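Robot arm going in on the sorting bench, what happens to our jobs?

Posted in: Work and employment > Changes at work

Clodagh Tierney
I work on the returns bench at a mail order warehouse in Sullside. There are 17 of us across two shifts and we take mixed boxes of returned bits, sort them and put them away. In November they are bringing in an arm from a firm called Kikton, one to start with. The manager says no one is losing their job but "roles will be adjusted". I have been there 6 years and I am on the top bench rate. Can they change what I do without changing my contract? And has anyone worked next to one of these, what is the day like?

Bradley Lambert
They always say no one is going. Get your CV done.

Marijke Verstraete
Look at your contract first. Find the job title and the paragraph about duties. If it says something like "and other reasonable tasks" they have some room to move you about, but they can't drop your rate or change your hours on the strength of that. Ask for the adjusted role in writing, with the pay on it, before the arm starts. If you are in a union, tell the rep now. If you aren't, you can still ask to take a colleague into any meeting, and they may well agree.

Don't sign a new job description on the day you're handed it. Take it home.

Efren Macapagal
I can answer the second part. We have had two arms at Mosquera since last year, on small mixed goods, same sort of thing as you.

The first few weeks were slow. The arm did 475 items on its best early shift and one person on our bench does more than that before dinner. It is better now. It is fine with boxes and anything stiff. Soft or crumpled things still give it trouble, and so does anything dark and shiny, so those get pulled out and done by hand. 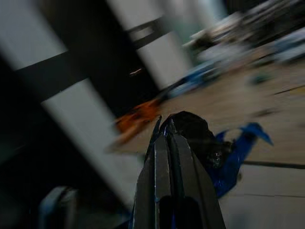

What changed for us was the kind of work. I used to sort all day. Now I set the bench out, clear stoppages and check the bins it has filled. Less lifting, and my shoulder is better for it. More standing and watching, which I don't like, and you can't chat the way you did when four of you were round one table. Two people went to packing because they preferred it. One left.

Things I would ask your manager: who clears a stoppage and have they been trained, do your targets stay the same while it is being set up, and does minding the arm count as bench work for pay. Ours didn't at first. It took over two months to get that put right and they did backdate it.

Clodagh Tierney
Thanks Marijke and Efren. My contract says "returns operative and related duties", so I'll ask for it in writing. I hadn't thought about the targets.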